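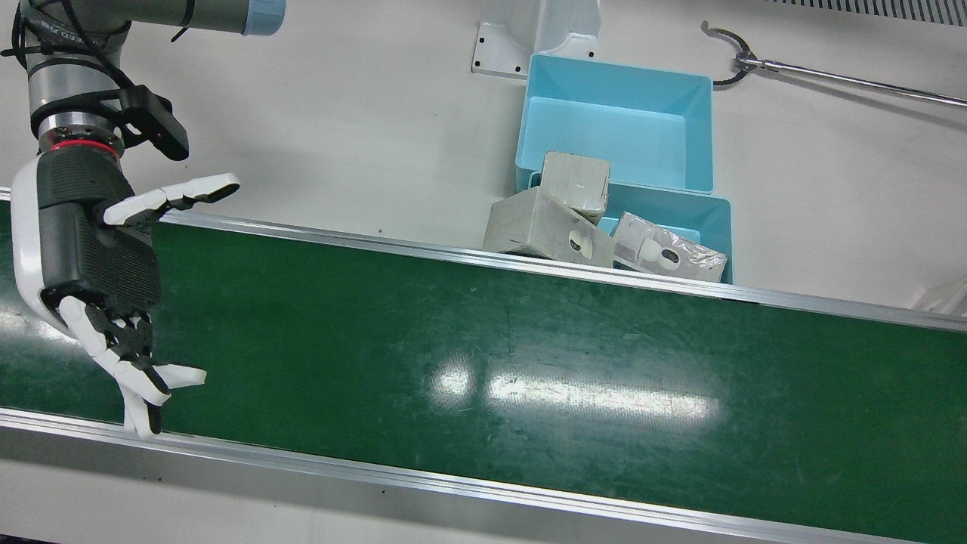 I got to spend Friday afternoon with the robotics club at Kenham, and I'm still picking packing tape off my sleeves. The club has been working since September on a sorting line for this year's regional student challenge, and the regional is now close enough that people have started eating lunch standing up.

If you haven't followed the challenge (I hadn't!), the idea is pretty simple. Every team gets the same job: boxes ride down a conveyor, and a robot arm has to pick them off and get them into bins. Each run lasts 18 minutes. A box in the right bin scores, a box on the floor costs you, and a box that gets squashed costs you even more. There's a bonus for teams that use a hand with fingers instead of a suction cup or a plain two-jaw gripper. Most teams skip the bonus. Kenham went for it, which tells you something about Kenham.

I asked why fingers, and got about five answers at once. The one that stuck with me was that a suction cup hates wrinkly plastic wrap, and a lot of the boxes in the challenge come wrapped. Fingers don't care so much. What fingers do care about is where the thumb is, and I heard the word "thumb" more times on Friday than I had in the rest of the year put together. The club keeps a notebook of grasp settings, and the thumb pages are the ones with coffee on them.

The club has 18 members, mostly sophomores and juniors, and they split themselves into a hand crew, a belt crew and a vision crew. The belt crew has the least glamorous job and knows it. They spent most of the winter learning that a belt that runs a tiny bit fast makes everybody else's code look bad. When I came in they were arguing about whether to slow it down for the regional and give up a few picks per run, or leave it alone and trust the hand. I sat through a good ten minutes of this and could not tell you which side was winning.

The numbers, for those of you who like numbers: by the end of last week the club had logged 404 practice picks. Their best full run so far is 56 boxes, set at the scrimmage in Dedatby last month, and the number they want is 60. That would've been enough to win the regional last year. Grovham won it last year, and Grovham is back with the same two-jaw gripper and a year's more practice, so I wouldn't bet my house on 60 being enough this time. The kids wouldn't either. They talk about Grovham the way my uncle talks about the weather.

I watched the hand crew go through their afternoon checklist, and it's slower than I expected. Before any run, they open the hand all the way, close it one finger at a time, open it again, and write down anything that sounds different. Then they park it low over the belt with the fingers hanging down and check the clearance to the rail, because they bent a fingertip on that rail back in the winter and had to wait for the replacement. I asked how long the wait was. "Long enough to get really good at the software simulator," I was told, with some bitterness.

After that comes the part I liked best, when somebody shouts "boxes!" and somebody else goes digging in the blue bins. The club uses the same beat-up gray boxes over and over. They have corners that have been dropped on, plastic wrap that's gone soft and wrinkled, and scuffs all over. I figured they'd want nice clean ones, but the vision crew says the ugly boxes are better practice. The software got used to crisp edges early on, and then completely lost its mind over a shiny one at Dedatby. Glare is still their biggest headache. The overhead lights bounce off pretty much everything, and on Friday two of the vision kids were trying out different settings while a third held up a piece of poster board and moved it when told. Very high tech! It did seem to help a little, though they said they'd want a lot more runs before believing it.

The challenge's other scoring piece is the design log, and I'll admit the club was less excited to show me that. It's a written record of every change, with a reason and a result. Kenham lost points on it last time for having a gap of several weeks in the middle. This year they made a rule that the arm doesn't power up until the previous session's entry is done, and it's mostly worked. I read a few pages. My favorite entry, in full: "Changed middle finger timing. Worse. Changed it back. Still worse???" The follow-up is two pages later and involves a loose screw.

Money came up too, as it does. Travel to the regional is covered by the Nwosu Fund, which also paid for the belt. The club is still short on spare parts for the hand, so there's a bake sale and a car wash on the way, and they'd like me to mention that the car wash will be done entirely by humans. Consider it mentioned. Dates for both will go up on the board by the front office once they get the parking lot confirmed.

The lab is open to visitors after school any day until the regional, and you don't have to know a thing about robots. I sure didn't. Closed-toe shoes, please, stay behind the tape on the floor, and if someone asks you to hold some poster board, hold it really still. Next year's sign-up sheet is already on the lab door, and they're especially looking for people who like writing, for reasons that should be clear from the loose screw business.

I'll be at the regional with a notepad and a sandwich, and I'll post the scores as soon as I have them.

Posted June 4, 2021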